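Black bands top and bottom of sim camera frames — crop before the policy or leave in?

Posted by Lionel Sugden, Mar 10, 2018

Hi all, running a two-arm setup in sim, marble table, open box, one flat beige thing on the right. Rendered frames come out wide so the loader pads them to square with black. Trained on 2,387 episodes, loss looks fine, but rollouts are worse than the old run from October.

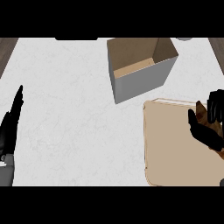
Loader is the stock Longo one, resize then pad. The old run used my own script, which squashed the frames to square, no bands. Changed nothing else that I know of. Is the padding eating my resolution or am I chasing the wrong thing? Also not sure if the left arm should be in the action vector at all for this task. Success was 80 percent before, now 53.

Barry Hollis
Padding itself is harmless, network learns to ignore it pretty quick. Check the order of operations tho. If you pad BEFORE normalizing, the black pixels get counted in your mean and std and everything in the strip shifts. Did your stats file get rebuilt when you switched loaders? If rollout uses the old stats and training used the new ones thats your drop right there. 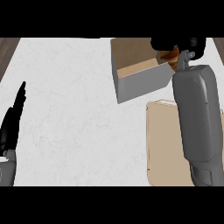

Other thing — random crop. If it's on in training, the bands jump up and down and at eval they sit still. Crop the strip first, augment, pad last. Keep the left arm in, just log its actions separately so you can see if it drifts.

Ovbridge
same problem here, switched to Clevetti and it went away, didnt look into why

Lionel Sugden
Barry — stats file was from October. Rebuilt it on the strip only, retraining now, 22 hours to go. Crop was on too, moved it before the pad. Will post numbers when its done.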